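# Rustlow Cabinet-Top Set

3 min read

Welcome! Rustlow is a small picture collection about one very ordinary thing: the stuff that piles up on top of a low gray cabinet. Drinks, snack bags, bottles that have tipped over. We love this kind of clutter, and there's a lot more variety in it than you'd expect.

## What's inside

- 400 pictures, split into 40 short groups
- One cabinet throughout, with an open shelf under the top and drawers below that
- A plain text file of item names for every group

The names are everyday words on purpose. A bottle is "bottle", a can is "can", and a bag of chips or nuts or whatever it may be is "snack bag". If an item is lying down we add "on side", so you can pull out every tipped bottle with one search (try it, it's fun!).

## A group to start with

Group 104 is our favorite for getting a feel for the set.

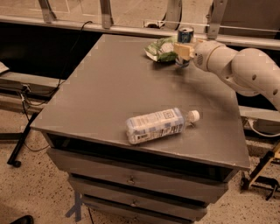
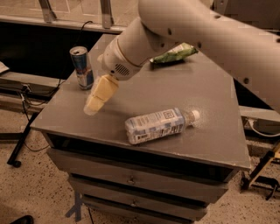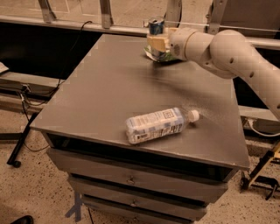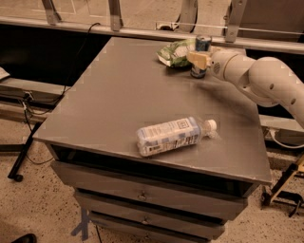 Group 104: bottle on side, can, gray cabinet.

## Naming notes

Labels turn up at all sorts of angles, and we only write down a brand when the can or bag makes it clear. Crumpled bags are still "snack bag", even when only a corner shows. Marks and dust on the cabinet top are left out of the item files, but Pritchard, our sister set of kitchen counters, does list them, and the two work nicely together.

Group numbers don't run in a row. We kept the ones from our first big sort, so there are gaps, and the highest is 200.

## Changes

7 November 2021: fixed the spelling of "snack bag" in the item files and merged "soda can" into "can".

Coming in December: a second cabinet with a wood top, and lots more snack bags!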